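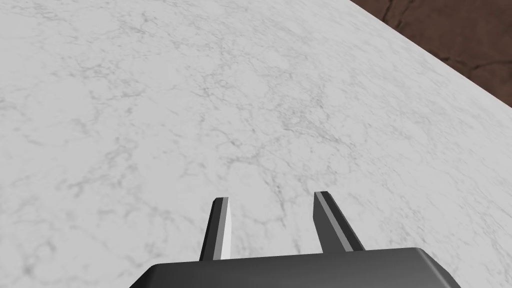
1. Where we are

Progress note for March, Darari teleop project. For Karine Hiebert at Fraser, copy to the Pemville lot. Sorry its short, writing between sessions.

Target for this stage was 100 good demonstrations in the simulated rooms, driven by hand over remote control. We have 42 that I would put my name to. More were recorded, but a lot were thrown out on review. Reasons under 3.

Two-arm driving now works from both desks. Svyatoslav has the left and right controllers mapped the same way round at last, so people can swap seats without relearning everything. Clutch button moved to the thumb. Much less drifting.

2. What operators are being asked to do

Still the same family of tasks. Approach the table, get both grippers into a sensible start position either side, pick up one item, put it down somewhere else, back off. Bowl, tray, the slim black thing that might as well be a remote. Small items on the tray are the hard ones. Operators say judging depth is the worst of it, and the wrist views only help once you are nearly there.

Start poses matter more than we allowed for in the plan. If the arms begin open, level and well apart the rest of the demo tends to be clean. If someone begins with one arm tucked in, they spend ages untangling and the model will learn the untangling. So there is now a fixed start check before recording, both grippers open, nothing held, table between them.
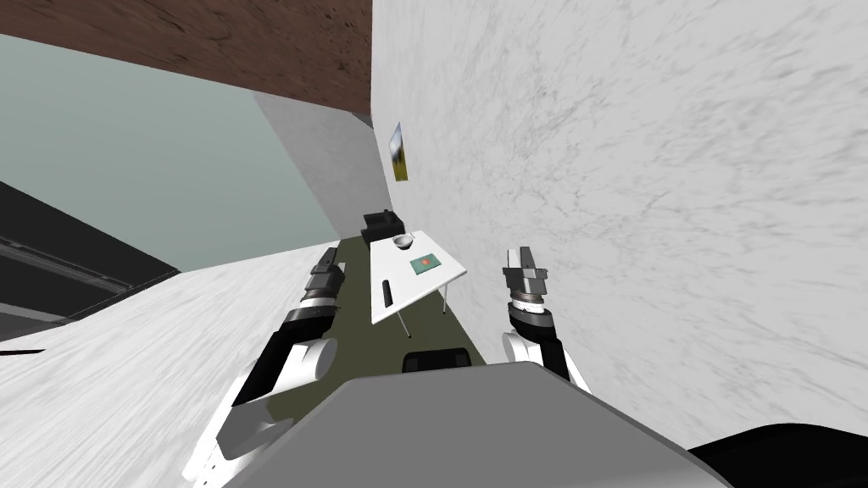 Ineke Vandenberghe's view, sent over after she read the draft, is that the start check is too strict and we will end up with a policy that only works from one pose. She would rather have a third of the demos begin from somewhere awkward on purpose. Fair point. Have agreed to try it on the next batch, labelled seperately so we can pull them out again if it goes badly.

3. What went wrong

– Lag. Bad in the afternoons, fine before ten. Drivers overshoot, then correct, then overshoot the other way. Those runs are no use for training. Amirhossein is moving the link off the shared line.
– Lost bearings. With only the wrist view up, people forget which way the room is. Worst close to big plain surfaces, where there is nothing much to steer by except an edge. Several runs ended with the operator simply giving up and resetting.
– Pauses. Operators stop to think and the recording keeps going. We trim dead time at the ends but have not touched the middle yet. Need a rule.
– Labels. Two people were writing the task names two different ways. Fixed, old ones redone.

Wrist view is the one to sort first. At the moment you get the two fingers, the gap, and whatever is behind, and that can be all surface and no object.

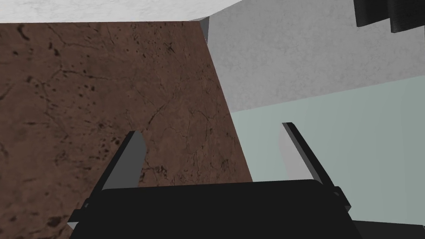
Plan is to put a small room overview in the corner of the operator's screen, always on, and see if the resets come down. Half a day's work, Svyatoslav thinks. I have put down two days.

4. Training

First model trained on the 42. Ran it 40 times on the bowl task only. It reaches for the bowl sensibly and then dithers over closing. Not reporting a success rate yet as we changed the scoring halfway through, and the early runs need doing again. Will have a proper number next time.

5. Money and people

On budget. One underspend, the second headset, not ordered as the first one gave two operators headaches. The Clerkon licence is due for renewal and will come out of the same line. Shona Bright joins as a third driver next month, part time.

6. Next

Overview panel. Link moved. Awkward-start batch. Rule for pauses. Get to the 100, then we can talk about whether 1000 is still the right figure for the year – I have doubts, would prefer fewer and cleaner.

Comments (3)

Karine Hiebert
Thanks, clear enough. Please don't drop the 1000 without a call first, it is in the agreement. Happy to argue it with you though.

Amirhossein Dehghan
Link is ordered. On pauses, could we just give drivers a pedal? Foot down records, foot up doesn't. Cheap.

Shona Bright
Would like the pedal. Also can somebody send me the start check before I begin, I only have the old one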